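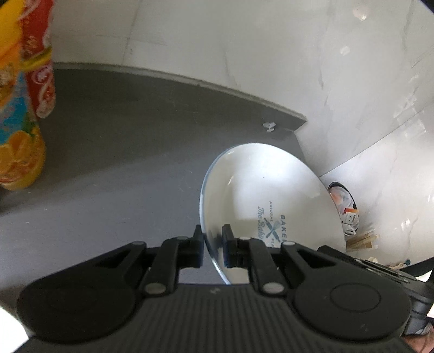
Print this page
E-mail this page

ODBRIDGE HOUSEHOLD TASK READINESS CHECKLIST
Part B: Tableware handling and counter clearing
Site: Keltville test kitchen
Review period: September

Purpose

This checklist is used to decide whether a machine may carry out counter clearing in an occupied kitchen without a person within reach of the stop control. Ratings are Pass, Conditional or Fail. A Conditional rating permits continued work under supervision only. The equipment under review is the Alemneh arm, with Ustodent control software, trained on tasks first performed by people with hand-held two-finger grippers.

Section 1. Gripping

1.1 Gripper holds a ceramic bowl by the rim without slipping. PASS
Comment: Rim holds were satisfactory with dry bowls. The tilt of the bowl after lifting varied from one attempt to the next. A tilted bowl is acceptable when empty. It is not acceptable when the bowl contains food or liquid.

1.2 Gripper holds wet or greasy ceramic. FAIL
Comment: The control software does not distinguish a wet rim from a dry one and applies the same force to both. Glossy glazes are the worst case. Repeat after the pads are replaced.

1.3 Closing force does not chip or crack thin rims. CONDITIONAL
Comment: Of 142 recorded lifts, 3 left a visible chip. All were on thin-edged bowls. Any chipped item is to be removed from service and the lift logged.

1.4 Pads clean and free of wear. PASS
Comment: Inspect before each session. Pads that have touched raw food are to be washed before they touch clean dishes.

Section 2. Work surface

2.1 Counter is level and holds its normal contents during the test. PASS
Comment: Tests on a cleared counter do not count toward this section. Tall bottles, food wrappers and wooden sticks are ordinary kitchen contents and should be left where the household would leave them.

2.2 Arm avoids tall items next to the target item. CONDITIONAL
Comment: The fingers clear a standing bottle on approach. Clearance on the way out is poor because the path is planned for the gripper alone and does not include the bowl it is carrying. A full bottle was tipped during the Friday session. The floor was dried before work resumed.

2.3 Arm recognizes raised ledges and steps in the surface. PASS
Comment: No contact with ledges was recorded.

2.4 Arm sorts trash from items to be kept. FAIL
Comment: Crumpled wrappers were usually identified. Unused wooden sticks were discarded along with used ones. A person makes this judgment at a glance and the machine does not yet make it at all.

Section 3. Placement

3.1 Bowl is set down without being dropped. PASS

3.2 Bowl is placed in a dish rack with other items present. CONDITIONAL
Comment: Acceptable with up to 8 items in the rack. Beyond that, the arm pauses and asks for help, as it should.

Section 4. People nearby

4.1 Stop control within reach and tested. PASS

4.2 Arm stops when a hand enters the work area. PASS
Comment: Stops were prompt in daylight. Evening lighting has not been tested - see Part D.

4.3 Hand-held gripper operators briefed on pinch points. PASS
Comment: Fingers are to be kept clear of the linkages and pins while the pads are closing.

Overall finding

Not approved for unsupervised use. The arm can lift and set down a dry, empty bowl with reasonable care. It cannot yet be relied on to clear a counter. More than 4,000 demonstrations by human operators have been supplied to the software, and the remaining failures concern moisture, nearby objects and decisions about what to discard. Additional demonstrations should be collected on those points before further lifting practice is scheduled.

Items 1.2 and 2.4 must be re-inspected in full. Conditional items may be re-inspected together in a single session.

Print this page
E-mail this page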